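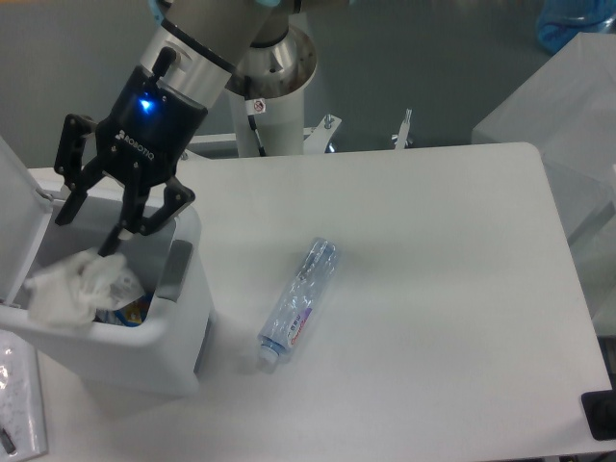
기숙사 쓰레기 분리배출 습관 조사 보고서
생활과 환경 수업 기말 프로젝트
작성: 하위 베르헤 (Hawi Berhe)
같이 한 사람: 발디스 카이리스, 카이룰 하르토노
제출일: 2019년 2월 28일

1. 왜 이 주제를 골랐냐면

원래 우리 조는 학교 앞 하천 수질을 조사하려고 했다. 그런데 겨울이라 물가에 나가기가 너무 싫었고(진짜 추웠다), 발디스가 장화도 없다고 해서 주제를 바꾸자는 얘기가 나왔다. 마침 그날 클로드데일 기숙사 3층 휴게실에서 회의를 하고 있었는데, 재활용함에 먹다 남은 컵라면이 국물째 들어 있는 걸 보고 셋 다 동시에 한숨을 쉬었다. 그래서 이걸로 정했다. 장화도 필요 없고 엘리베이터만 타면 현장이니까!

궁금했던 건 단순하다. 다들 분리배출 방법을 몰라서 안 하는 건지, 아는데 귀찮아서 안 하는 건지. 나는 귀찮아서라는 쪽에 걸었고 카이룰은 몰라서라는 쪽에 걸었다. 진 사람이 떡볶이를 사기로 했다.

2. 조사 방법

설문지는 종이로 돌렸다. 온라인으로 하면 편하긴 한데 지난 학기에 온라인 설문을 했다가 응답이 거의 안 들어와서 고생한 기억이 있다. 저녁 시간에 식당 입구에 서서 한 장씩 나눠 줬고, 모두 132장을 받았다. 그중 18장은 뒷면을 통째로 비워 놔서 뺐다. 양면 인쇄라고 앞에 크게 써 둘걸 그랬다.

질문은 일곱 개였다. 앞의 네 개는 평소 습관을 묻는 거고, 뒤의 세 개는 물건 이름을 주고 어디에 버리는지 고르게 했다. 보기로 넣은 물건은 과자 봉지, 페트병, 기름 묻은 종이 상자였다. 처음에는 우산이랑 깨진 컵도 넣었는데 모리슨 선생님이 설문이 너무 길면 사람들이 대충 찍는다고 하셔서 뺐다. 지금 생각하면 맞는 말씀이었다.

설문 말고 면담도 했다. 층 대표인 원디무 데레세 선배가 시간을 내 줬고, 휴게실 청소 당번을 해 본 친구들한테도 물어봤다. 면담은 녹음을 안 하고 받아 적기만 해서 내 글씨를 내가 못 읽는 부분이 조금 있다. 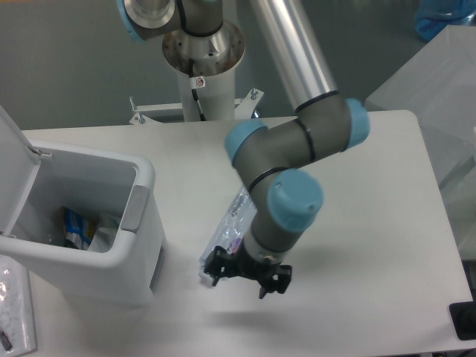
면담에서 제일 많이 나온 말은 "비닐이 헷갈린다"였다. 페트병은 다들 자신 있어 하는데 비닐 얘기만 나오면 목소리가 작아진다. 깨끗한 비닐은 되고 더러운 비닐은 안 된다는데, 그럼 얼마나 깨끗해야 하냐는 거다. 나도 대답을 못 했다. 데레세 선배는 기숙사 안내문에 "이물질이 없을 것"이라고만 적혀 있어서 자기도 매번 눈치껏 설명한다고 했다.

3. 결과

페트병을 재활용함에 버린다는 사람은 꽤 많았다. 유효 응답의 80퍼센트였다. 그런데 라벨을 떼고 버리느냐고 물으면 갑자기 달라진다. "가끔"이라고 쓴 사람이 제일 많았고, 어떤 분은 "라벨을 떼야 하나요?"라고 거꾸로 질문을 적어 놨다(설문지에 질문으로 답한 사람은 처음 봤다).

과자 봉지는 완전히 갈렸다. 비닐함에 넣는다는 사람과 일반 쓰레기통에 넣는다는 사람이 비슷하게 나왔고, 이유를 쓰는 칸에는 "안쪽이 은색이라서", "룸메이트가 그렇게 해서" 같은 답이 있었다. 룸메이트를 보고 배운다는 답이 생각보다 자주 나와서 재미있었다. 첫 학기에 누구랑 방을 쓰느냐가 은근히 중요한 것 같다.

기름 묻은 종이 상자는 결과를 쓰기가 좀 민망하다. 우리가 보기를 이상하게 만들었다. "종이함"과 "종이류"를 따로 넣어 버려서 두 개에 다 표시한 사람이 많았고, 결국 이 문항은 분석에서 뺐다. 발디스가 보기를 만들었지만 검토는 내가 했으니 반반이다.

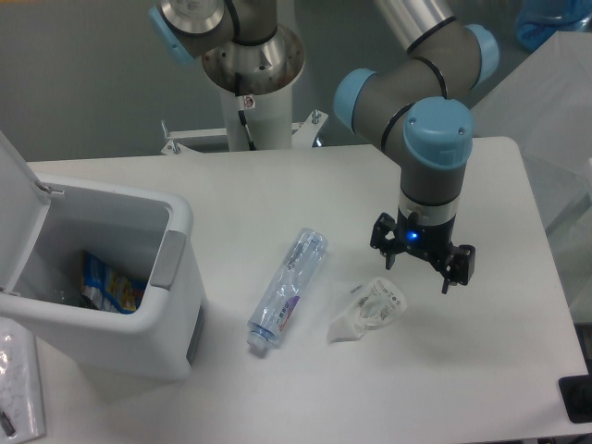
그림 3. 탁자 위의 흰 쓰레기통과 페트병, 구겨진 비닐봉지

4. 내기 결과와 생각해 본 것

떡볶이는 결국 각자 냈다. 몰라서 못 하는 사람도 있고 귀찮아서 안 하는 사람도 있는데, 물건마다 이유가 달랐다. 페트병 라벨은 귀찮은 쪽이 컸고 비닐은 모르는 쪽이 컸다. 카이룰은 아직도 자기가 이겼다고 주장한다.

우리가 제안하고 싶은 건 안내문을 바꾸는 거다. 지금 안내문은 글자가 너무 많고 위치도 문 뒤라서 문을 닫아야 보인다. 재활용함 바로 위에 과자 봉지나 컵라면 용기처럼 진짜 자주 버리는 물건 이름을 크게 써 붙이면 훨씬 나을 것 같다. 데레세 선배한테 말했더니 5월에 휴게실 게시판을 새로 정리할 때 넣어 보자고 했다.

5. 아쉬운 점

식당 입구에서만 설문을 받아서 저녁을 방에서 먹는 사람들은 거의 빠졌다. 배달 음식을 자주 먹는 사람이 쓰레기도 많이 만들 텐데 그걸 놓친 게 제일 아깝다. 그리고 설문은 어디까지나 본인이 적은 대답이라 진짜로 그렇게 버리는지는 모른다. 재활용함을 열어서 확인해 보자는 의견도 있었지만 컵라면 국물이 생각나서 셋 다 조용해졌다.

다음에 한다면 층마다 따로 받아서 비교해 보고 싶다. 설문지 원본은 모리슨 선생님께 같이 제출했고, 면담 메모는 내 글씨를 읽을 수 있는 사람에 한해 빌려 드립니다.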